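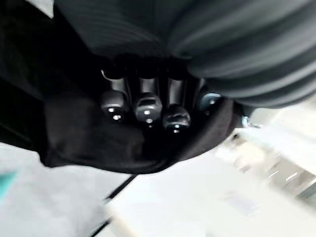

The bathroom fan at our place in Stollgate is rated by the manufacturer at 271 cubic metres an hour. For the first two winters it didn't come anywhere near that, and the fault was in the duct. The installer had run uninsulated flexible duct from the fan housing to a roof cowl, using most of a packet for a run of under three metres, and left the surplus lying across the ceiling joists. Flexible duct is a wire helix with a thin skin over it, and unless it is pulled tight the skin folds into ridges. The ribbed cover in the photo has a similar profile, with parallel ridges curving downward and a darker groove between each, and a surface like that on the inside of an air path costs you flow along its entire length. Add a bend and the ridges on the inner side bunch up, so the loss is worst where the air is already being asked to turn.

I had assumed the fan was tired. It was noisy, the mirror stayed fogged, and by July there was mould on the cornice above the shower. I bought a replacement (a Nasitberg, mid-range, inline-ready) and got as far as isolating the circuit and taking the grille off before it occurred to me to go up and look at the other end of the system. The new fan is still in its carton in the shed.

What I found in the roof space, from the fan outward:

The spigot joint was held with cloth tape and no clamp. The tape had let go on the underside, so a share of the air was going straight into the insulation batts.

The duct then rose, dropped between two joists, rose again and dropped again. Each low point was holding water. Warm air cools in an uninsulated duct, the moisture condenses on the skin, and it runs to the lowest part it can find. One of the sags held about a cupful. That narrows the bore as well as making a mess when you disconnect it, as I did over my own sleeve.

The cowl had a backdraught flap that was painted shut along one side. I don't know who painted it. It opened partway with a screwdriver.

I rang Ruth Kershaw, who did sheet metal for years before she retired, and asked whether to replace the lot with rigid. Her view was that rigid is better wherever you can physically get it in, that semi-rigid aluminium is acceptable, and that the ordinary flexible stuff is fine if it's short, stretched and supported, which in a domestic roof it usually isn't. She also said to put the slope toward the outside if the exit is through a wall or eave, and to insulate if it has to go up through the roof.

Access decided it for me. The pitch is low at that end and I couldn't swing a full length of rigid past the strut. I ended up with a straight section of galvanised pipe for the middle of the run and a short piece of insulated flexible at each end, all in the same diameter as the fan spigot. The flexible was Brekemow, from the trade counter on Crabtree Road. No complaints, although the outer sleeve tears easily on nail points and I patched it twice.

Notes on the install, for anyone doing the same job:

Stretch the flexible fully before you cut it. Cut with side cutters through the wire and a sharp knife through the skin. Leave enough to go well over the spigot and no more.

Use a clamp on the inner skin, then foil tape over the clamp, then pull the insulation forward and tape the outer sleeve separately. If you tape the outer sleeve only, the inner core can slide off the spigot and you won't see it.

Support straps at 600 mm centres. I used wide strapping laid flat. Narrow strap or wire bites into the duct and makes a waist.

Make the bends as wide as the space allows. If there is a choice between one tight bend and two gentle ones, take the two gentle ones.

Screws in the rigid joints should be short. Lint and hair catch on the points.

Replace the cowl if the flap is doubtful. Mine was, and the new one cost less than the tape.

I don't own a flow hood, so I can't say what the fan is moving in cubic metres an hour now. What I do have is a cheap humidity logger on the bathroom shelf. Before the work, after a normal shower with the door closed, it took most of the morning to get back under 70 per cent. It now takes almost 30 minutes, with the same fan and the same shower. The noise has dropped too, mainly a flutter that I had put down to the bearings and which must have been the loose duct.

One thing remains. The gap under the bathroom door is only a few millimetres, and a fan can only take out what gets in. Opening the door a crack gives an obvious improvement on the logger. I'm going to undercut the door once I've worked out whether the bottom rail is solid, and the tiles outside it will need a look first as one of them sits proud.

The cornice was washed down, left for a fortnight, sealed and repainted. Nothing has come back through the paint so far.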